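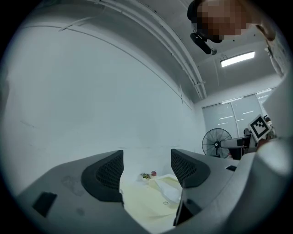 Tirirari open day, October

I had been told twice, by people whose taste in cheese I don't share, that the Tirirari dairy was worth the drive. The leaflet promised "the full story from grass to rind". I'd say we got the middle third of it.

You park in the field by the bottom gate and walk up. The tour I had booked was the ten o'clock, which left at twenty past because a coach had gone to the wrong entrance. Entry was £6, and for that you get the tour, a paper hat and four small cubes of cheese. Tea is extra. So is the parking, which the leaflet doesn't mention.

Our guide was Lwazi Tshabalala, who looks after the ripening rooms and clearly knows his stuff. He was at his best when he left the script. The script has a lot in it about heritage. The dairy has been making cheese for 18 years, which is respectable, but I wouldn't have thought it long enough for the word "ancestral" to go over the door.

The making room is seen through glass from a raised walkway. By the time we got there the curd had been cut and most of the whey drained, so we looked down at two people in white wellingtons turning slabs. Lwazi explained the stages we had missed. I asked whether an earlier tour would have seen more and he said yes, the eight o'clock, only there isn't one on open days. Make of that what you like.

The ripening rooms were better. You go in with a door shut behind you and the smell is tremendous — ammonia, wet stone, mushrooms. The shelves hold 700 wheels when full. Each one is turned and brushed by hand in its first weeks, and less often after that. A woman behind me asked whether the wooden boards were hygienic and got a proper answer, with scrubbing and drying times, which I wrote down and have since lost.

The milk is where I started to have doubts. The label shows a cow in a meadow, and there is a meadow, but the dairy owns no cows. The milk comes in by tanker from three farms, the furthest of them about 10 miles off. Nothing wrong with that at all. Plenty of good cheese is made from bought milk. I just think "our herd", which turned up on two of the wall panels, wants taking down.

Then the tasting. Three of the cubes were theirs:

Warier, the washed rind. Strong, sticky, a bit bitter at the edge. The best thing they make, and I bought a piece.

Lukáč, smoked. Tastes of smoke. I could not find any cheese behind it.

Ustent, the hard one, in young and old versions. Carleen Henare, who was running the counter, told us the old one had "notes of hazelnut and hay". I tried it again with this in mind and got salt. The young one is perfectly nice in a sandwich, and costs far too much to put in one.

Whether the old Ustent is worth nearly double the young I really can't say. The couple next to me bought a whole quarter, so it has its supporters.

The shop takes cards but the tea hatch doesn't. The toilets are in the yard, past the tanker bay. If you do go, take a jumper for the ripening rooms, and ring beforehand to ask what will be happening in the making room when your tour gets to it.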